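December, bench notes, morning

Back on the charge controller for the Skundena battery pack. I left it on the small panel overnight with the load off, and it still wouldn't go past the absorption stage, so I'm now fairly sure it's the temperature probe and not the firmware. The reading drifts up whenever I wiggle the plug (grr). Swapped in a probe from the Ollaner kit and it settled right down! I'll leave that one in and order another.

The pack itself looks good. I pulled 51 watts from it with the two camp lights and the little fan going, and the voltage hardly sagged. The log is up to 2514 lines now, which is plenty for a plot, so please don't clear the card before I've copied it over.

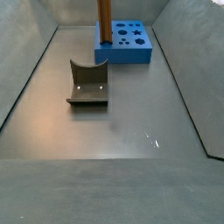 *Blue block with the cutouts, brown rod in the back corner, bracket out front.*

After lunch I got going on the Wandance folding panel. The label says 600 watts, and I'd love to see that someday, but with the sun this low I got nowhere close. Fair enough for the time of year. What bugs me more is the hinge side, where one string reads lower than the others even with the panel propped flat. Could be a bad crimp, could be my meter leads (they're getting pretty tired). I want to try it again with the good leads before I start peeling tape off anything.

Also, the Verschueren cables came and they're stiffer than the old ones, so they don't like going around the corner behind the inverter. I cut one down and put new ends on it. Took about 8 tries to get a crimp I liked, mostly because I had the wrong die in the tool and didn't notice for ages.

Still to do: copy the log, label the swapped probe, find the bag of spare fuses. If anybody has the smaller crimp die, I'd like it back on the pegboard please!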